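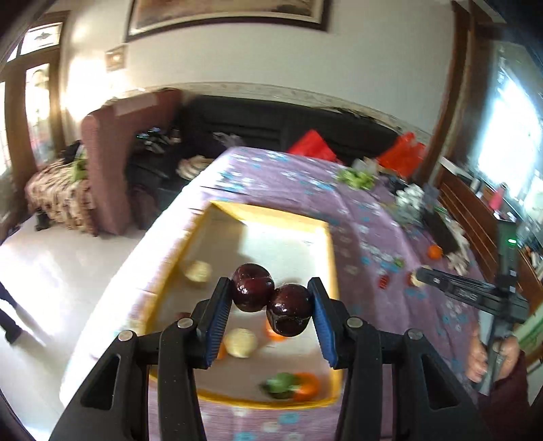 *Two plums in the camera gripper, fruit tray on the table.*

**Budget for a second pair of hand-held grippers – sanity check please**

**dudlow_bench** wrote on 2020-05-22:

We have one pair of hand-held grippers in use on fruit sorting and the plan is to buy a second pair so two people can record in different homes. I have 3000 pounds left to spend before October and I'd like to know what I'm forgetting.

My list so far:

- one pair of grippers, the Konura ones, same as we have
- spare finger pads, 8 of them
- a laptop that can keep up with both hands
- storage
- fruit

Fruit is a real line. Plums and strawberries don't last and we get through a lot of them. I've put down 200 for the whole run.

The arms themselves come out of a different pot, so leave those out of it.

---

**Yaqin Yu** wrote:

Eight pads is low if you are doing soft fruit. The ridges fill up with juice and skin and people scrub them too hard. We bought six for a job at Asgate and reordered before we were halfway through. Get double.

Also check the pivots on the pair you already have. If there is play in the linkage, the new pair will close differently from the old one and you'll see it in the data. A service on the old pair should be in the budget.

---

**tinsnips** wrote:

I wouldn't buy a second pair at all. Two homes at once means two sets of everything: chargers, cases, laptops, someone to drive. You've listed one laptop. Put the money into paying people for more hours on the pair you have.

---

**dudlow_bench** wrote:

> You've listed one laptop.

We already own the other one. Fair point on the cases, I'd missed those.

Hours aren't the problem. We can only get into people's houses when they're in, and they all want the same slots.

---

**gebreyes_fan** wrote:

Has anyone got prices for the Gebreyes pads? They are meant to fit the Konura fingers. I was quoted for a pack of 6 but the quote didn't say whether that was six pads or six pairs, and they haven't answered my email.

---

**Yaqin Yu** wrote:

Six pads. They fit but they are a touch thicker, so the fingers don't close fully. Fine for a plum, no good for a strawberry stalk. I would not mix them with the originals on one job.

---

**tinsnips** wrote:

If it's slots then fine, I'd still rent for a month first. Dudlow does weekly hire and takes it off the price if you buy afterwards. You'd find out whether your second person is any good before you own the kit.

---

**Yaqin Yu** wrote:

I disagree on hire for this one. Hire sets come back with worn fingers and you spend the first week fixing someone else's problem. Buy the pair, hire the laptop if you have to hire something.

---

**moss_and_co** wrote:

Add trays and tablecloths. I'm serious. If every recording has the same tray on the same plain top you'll be going back to do it again. We spent very little on this, mostly charity shops, and it was the best value on the sheet. Different rims, different colours, a few patterned cloths.

And budget for breakages in other people's houses. We had a lamp and a glass shelf – both our fault – and there was no line for either.

---

**dudlow_bench** wrote:

Revised list:

- one pair of grippers
- pads, doubled to 16, all originals
- service on the old pair
- two cases, spare chargers
- storage
- trays and cloths
- fruit, 200
- breakages

The laptop is off. I'll borrow one until October and ask again then. That leaves me slightly under, depending on what the service costs. Does anyone have a recent figure for that?

---

**tinsnips** wrote:

Ask for it at the same time as the order. They did ours at a lower rate because it went in with a purchase. Get it in writing.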